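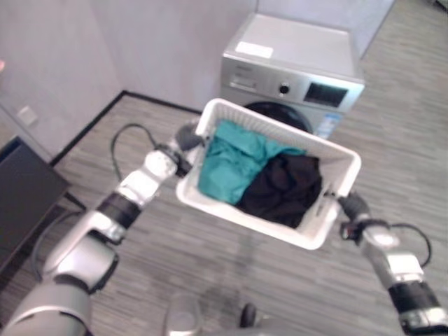 September, late afternoon
Entered by Afia Kpodo
Filed under: Workshop notebook > Laundry corner

Spent most of the day on the laundry corner, and I'm glad I did, even though the bench got none of my attention and Mathias had to do without me on the Bredon samples (sorry, Mathias, I owe you a coffee). I wanted to settle where things live before the colder weather, when everybody starts bringing in sweaters and the basket goes back to wandering all over the room.

The white basket stays, that much is decided. Florencio would like us to buy one with solid sides so socks can't poke through, and I do see his point, but I like being able to tell at a glance that something is still sitting in it. It's also light, it has those nice rounded corners that don't snag the knits, and it rinses out in a minute under the tap.

Today's load was the teal and the black. I kept it that small on purpose - I wanted to see how the two behave together before trusting them with anything pale. Black on one side of the basket, teal on the other, no mixing until they go in. Snædís thinks this is fussy of me and she may well be right, but it makes the sorting afterward so pleasant that I intend to keep doing it! Detergent was the Selard powder, half a scoop. Dial at the same setting as last time, see my note inside the cover. 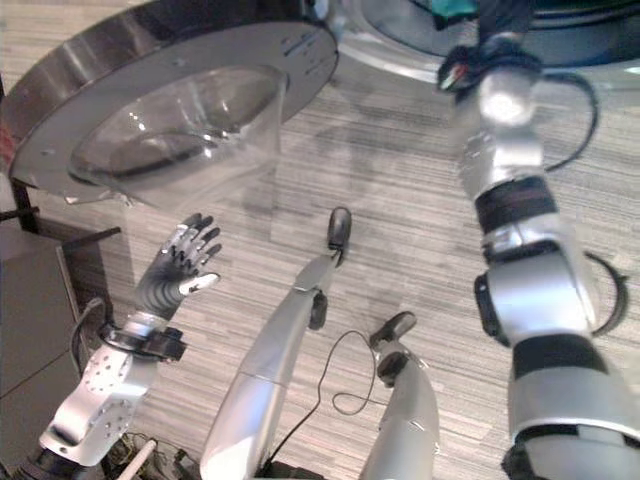

Notebook 2, p. 14

One thing for whoever empties the machine next: please put your whole arm in and feel up around the top of the drum. Small things cling there after the spin, and teal in particular seems to love it. And leave the door open when you're done. I know it gets in the way when you're walking past with your hands full, but the seal smells so much better for it, and I'd much sooner bump my knee than go through the vinegar business again.

The little stand with the orange-brown top is now the official landing spot for the basket. I tried it with the basket sideways and lengthways and came to no great conclusion,
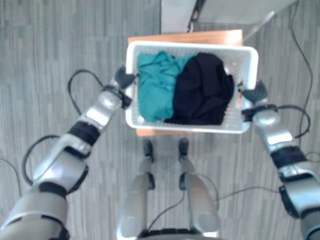
except that it feels steadier if you set it down in the middle and let go slowly. The corners of the top show past the basket, so it's easy enough to line up by eye. Pascal asked for a rubber mat from Hämmerli to stop it sliding, and I've put one on the order.

Still to do: write a proper label for the Selard tub, and ask Florencio what became of the clothespins.

Last updated: September, 20:14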